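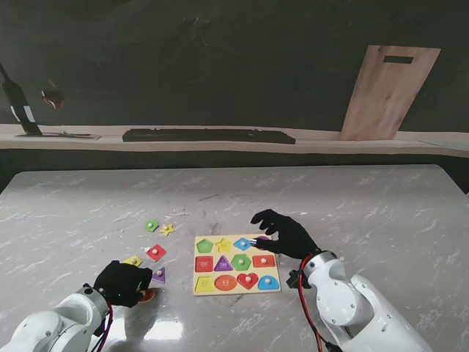 Crédit photo : Dilani Kanagaratnam / projet Rana

Bon, autant commencer par là : quand on a choisi le sujet en décembre, Dilani et moi, on pensait que le puzzle serait la partie facile. Deux bras, deux mains à cinq doigts, des formes en bois avec un petit bouton dessus, un enfant y arrive, donc voilà (on a bien changé d'avis depuis !). Le projet s'appelle Rana, et le but est que les deux mains se partagent le travail : la gauche s'occupe des pièces posées sur la table, la droite de celles du plateau.

Le premier mois est passé presque entièrement dans le logiciel. On est partis de Baltora, le simulateur que la promo d'avant nous avait laissé, avec un dossier de notes à moitié effacé et des noms de variables que je ne souhaite à personne. J'ai réécrit la partie qui convertit les positions des doigts en commandes moteur, Dilani a fait la détection des formes. Elle a annoté 3423 vignettes de pièces, le soir, devant des séries. J'en ai fait 2000 de mon côté, et je me suis plaint beaucoup plus qu'elle.

La détection marche bien sur les formes très différentes. Le cœur, l'étoile, aucun souci. Par contre le carrelage de confusions entre l'hexagone et le pentagone, quelle plaie ! Les deux sont verts, les deux ont le même bouton, et dès qu'un doigt cache un coin le programme répond un peu au hasard. On a fini par lui interdire de décider tant que la main n'est pas dégagée. C'est plus lent, mais au moins il ne s'entête plus. Les reflets sur la table nous ont aussi fait perdre un après-midi complet, avec une tache blanche que le modèle prenait pour une pièce.

Ensuite il y a eu la question des doigts.

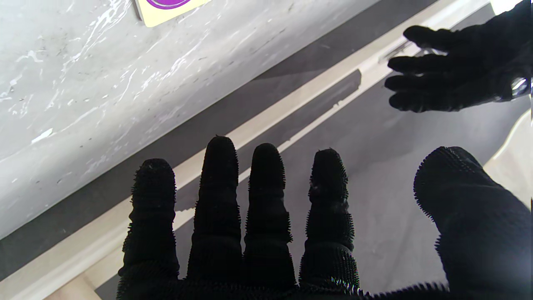 Dans Baltora, on les avait modélisés comme des cylindres bien lisses, ce qui arrange tout le monde pour les calculs de contact et ne correspond à rien de réel. Du coup nos réglages de force ne valaient pas grand-chose une fois sortis du simulateur. M. Mollah (Rajitha Mollah, notre encadrant) nous a conseillé de laisser tomber le modèle parfait et de mesurer, tout bêtement, pièce par pièce. On a donc fait un tableau, avec l'ouverture des doigts au départ, la hauteur d'approche et la force maximale. Pas glorieux, mais c'est la partie du rapport dont je suis le plus fier !

On a aussi changé la façon de prendre les pièces. Au début on voulait saisir par les bords, comme une pince. Maintenant on vise le bouton, avec le pouce et deux doigts, et les autres restent repliés. L'idée vient d'un vieux compte rendu du club Zania que Dilani avait gardé dans ses favoris.

Ce qui reste à faire : la coordination. Pour l'instant les deux bras se partagent la table avec une frontière fixe au milieu, et celui qui arrive en second attend son tour. Je voudrais une vraie négociation entre les deux, Dilani préférerait d'abord fiabiliser la pose dans les encoches, et je crois qu'elle a raison (ne lui dites pas). Une pièce tournée de travers, comme le carré rouge quand il se met en losange, demande encore une rotation du poignet qu'on calcule mal.

Le code est dans le dépôt du groupe, branche « trulent », avec le tableau de réglages et un fichier d'installation que j'ai relu dimanche. Si vous reprenez le projet, commencez par le tableau, et écrivez-nous avant de toucher aux limites de force.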